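Laundry Robots Get Closer, but Folding Still Trips Them Up

20/02/2026

Robotics firm Wemetti says its two-armed household robot can now empty a front-loading washing machine without help in most attempts. The company released results this week from trials that began in December at its test apartment.

The robot was asked to open the washer door, take out the clothes and put them in a basket on the floor. It completed the job in 57 of 60 runs. In the three failed runs, a sock or other small item was left behind in the drum.

Speed is another matter. A load of 7 items took the robot 405 seconds on average, a little under seven minutes. Most people would finish the same job in well under one.

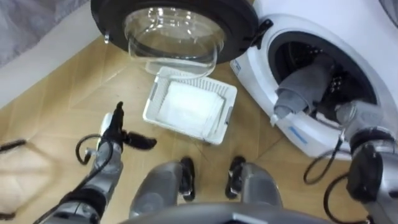

Cloth has long been hard for machines to handle. A plate or a cup keeps its shape when it is picked up, but a shirt changes shape every time it is touched, and wet clothes tend to twist together during the spin cycle. Wemetti said much of the past year went into teaching the robot how hard to pull before stopping to get a new grip.

The company has not set a price or a sale date. It said the robot cannot yet sort colors, check pockets or fold anything larger than a hand towel with steady results.

Rival firm Etitgate is aiming at businesses first. Its machines load and unload carts at two commercial laundries run by Fukley, where the work is more regular and the floors are kept clear. Fukley said the carts still need a worker nearby to deal with tangled sheets, and that it has not cut any jobs as a result of the pilot.

Wemetti plans to move its trials into occupied homes later this year, starting with households that already have a washer at floor level. Top-loading machines will be tested after that.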